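Kilar wrist and gripper: setup and care FAQ

Questions that come up most at the Dastanthorpe workshop. Answers by Nadiia Savchuk and Ihor Kushnir, last gone over in April.

How often should the fingers be checked?

Every 10 hours of running. Close them slowly and look at the gap from the camera side. It should be thin and even from base to tip. If it widens toward one end, loosen both finger screws, close the gripper again and retighten.

Can I wipe the fingers with solvent?

No. Use a cloth with plain water and a drop of dish soap. Solvent attacks the textured surface and the grip suffers. Get the cloth into the triangular slots too - grit collects in the corners.

What should I do before the first move in a new room?

Switch to slow mode and bring the arm up by hand control, fingers pointed at open floor. Look for anything the wrist could reach on the way, table legs and crossbars included.
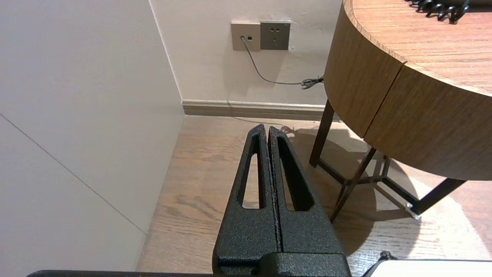
Cables are the usual trouble. A thin one strung across to a table is hard to pick out in the wrist view, and a finger slot will hook it easily. Bundle the slack, keep it out of the working area, and then set the reach limit. Yaryna Skoryk sets hers at 700 mm for small rooms.

The view washes out near a window. Is the camera faulty?

Probably not. Strong sun on a pale floor will do it. Lock the exposure with the fingers in view, or close the blinds and run the check again.

The fingers stop just short of closing. Is that wrong?

No, if the gap is 2 mm or less. Anything more means the zero has drifted. Run the homing routine from the Ovivano panel, with nothing between the fingers.

Which spare fingers fit?

Yatsenko sets, part 19. Change both together, even if only one is worn. Yevhen Skoryk keeps the spares and usually answers before noon.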